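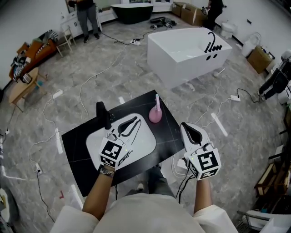
What do visitors need to do before they pick up the hand-held grippers?

Read the short card at the door, leave their bag with whoever is on the desk, and wait for one of us to switch the pair on. The rest of this section is for you, the person running the demo.

Print this page | E-mail this page

4. Running the open day demo

I wrote this after our September open day at Fludholm, mostly from the notes on the back of my hand. Marisol Jaramillo has added bits where I forgot things. If your copy still says the doors open before the kit is charged, bin it and use this one.

4.1 Getting the room ready

1. Open up at least 72 minutes before the first group. I know that's an odd number - it's how long it took me and Sekar Tarigan when we were in no rush, and I've stuck with it.

2. Plug in the power strips one at a time and run each cable back to the wall by the longest way that keeps it off the walking route. You'll end up with loops. Loops are fine, tight bends are not.

3. Check the tape marks on the floor. If one has lifted at the corner, peel the whole strip and lay a fresh one in the same place. Please don't "improve" where they go.

4. Put only light things by the basin. We like a pump bottle for this, as people already know how one ought to be picked up.

CAUTION: Keep the taps off at the supply for the whole day. Somebody will try a tap. At Mirkunport it was me.

4.2 Switching on

5. Hold each gripper by its handle and press the power button until the little green light comes on. Do the left one first, then the right. (The order matters to the Waronetti software, and if you do it backwards you have to close the program and start again.)

6. Wipe the marker cubes with a dry cloth. A greasy thumbprint across one of the black-and-white squares is enough to make the tracking sulk.

7. Open and close both grippers 2 times. The finger pads should meet cleanly. If they don't, stop and fetch Ridwan Rondonuwu, who keeps the spare pads in his coat.

NOTE: The log will show a number climbing while you do this. It should pass 121 before you begin. If it sticks below that, unplug the cable at the gripper end and try once more.

4.3 With the visitors

8. Let one person at a time have a go, and stand on their right so you can lift the cables clear of their feet.

9. Ask them to move slowly, more slowly than feels sensible! Everyone goes too fast on the first try, and the children are far better at this than the grown-ups.

10. Start with hovering over the basin, then reaching for the bottle, then lifting it. Skip the lifting if the queue is long.

CAUTION: Don't let anyone rest a gripper on the stone worktop. It scratches the cube, and Hala Fakhoury has to send to Lumbantobing for another.

4.4 Finishing up

11. Save before you switch off. We hold up to 4,000 short recordings on the one drive, and it won't warn you when it's full, so have a look at lunchtime as well.

12. Switch off right, then left. Coil the cables loosely and hang them on the hook by the door.

Questions about this section go to Sekar Yeoh, who has the master copy.

This site uses cookies to remember your settings. Accept | Manage cookies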